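Zullness open day – bottle handling demo

pkessel_88
Visited 21 July 2022. Two views of the bottle task:
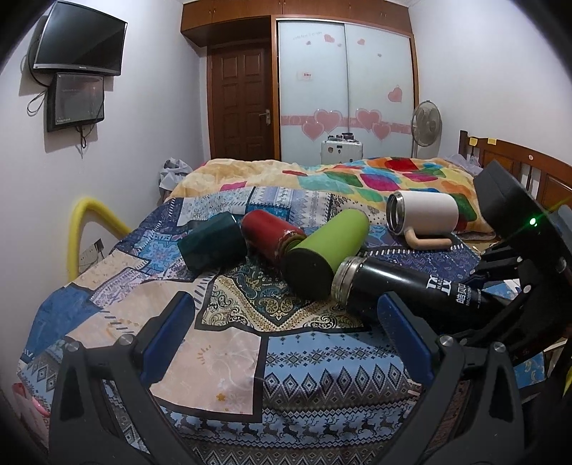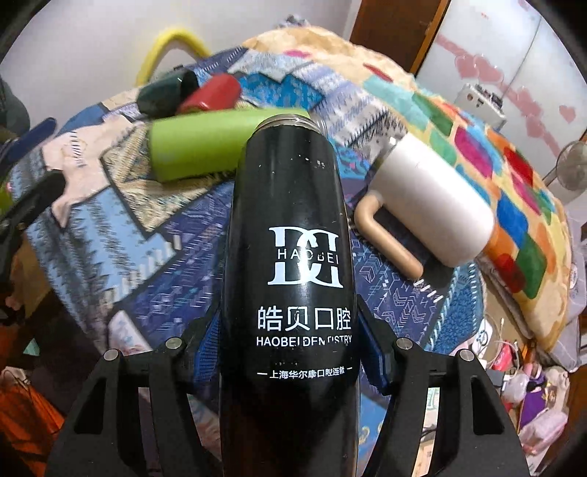

Black bottle, lying down in the first, upright between the blue pads in the second.

torquenut
Did they say how many grasps per session?

pkessel_88
200, with 20 discarded – per the handout.

Jaidee_fan
Upright bottle held near the base is the easy case. A mug on its side tells you more.

torquenut
Disagree. A tapered body is hard on flat pads.

Jaidee_fan
Not at that height. Ask again at the December visit.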